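Salminen Blast Chiller 1316

Countertop unit for cooling blanched vegetables, stocks and cooked grains before freezing. Capacity is up to 100 portions per load. The cabinet takes standard sheet pans on fixed runners, and the probe clips to the inside of the door when not in use.

Load pans in a single layer. Drain blanched greens well and pat dry; surface water freezes into clumps and slows the cycle. Leave the lid off until the cycle ends.

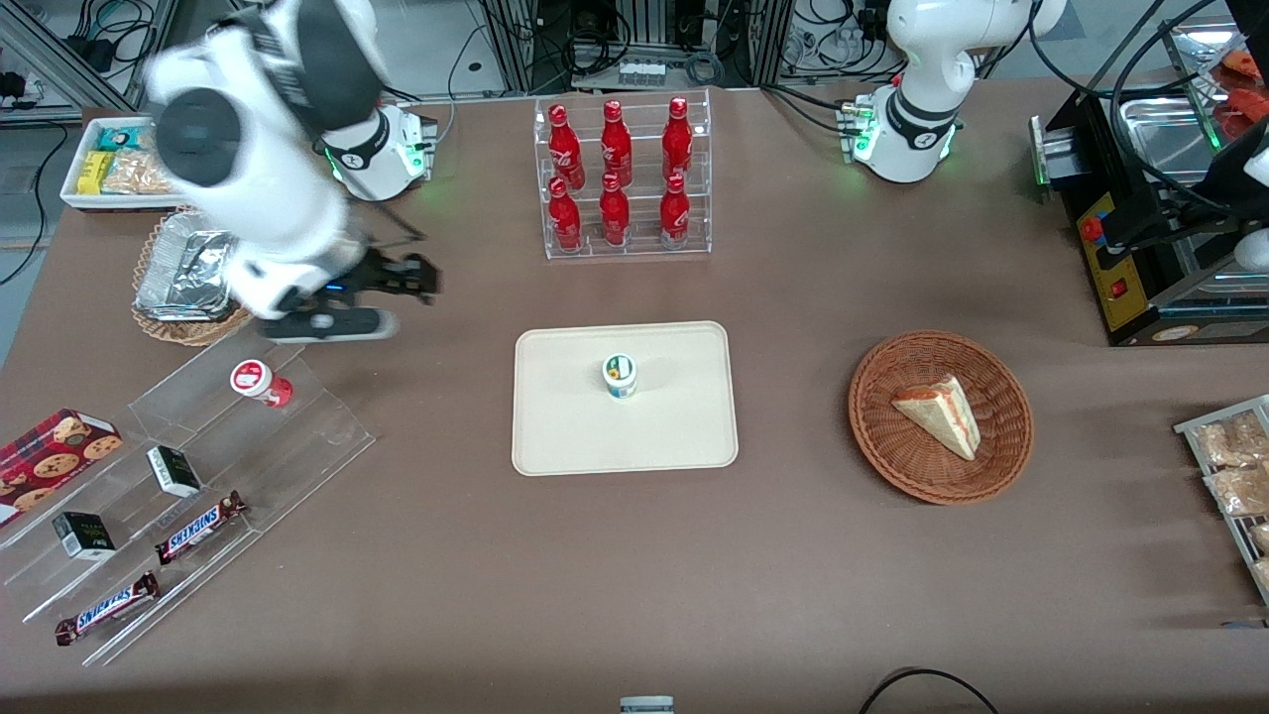
Anneli Hakala writes that her green beans came out separate and firm on the soft setting, but that peas needed a shake halfway through. She would have liked a second probe in the box.

Soft setting: for leafy greens, beans, berries.
Hard setting: for stocks, stews, dense roots.

Wipe the door gasket after each use. Defrost when ice is visible on the rear panel.

Warranty: 2 years, parts and labor. Spare probes and runners are sold by Jurico.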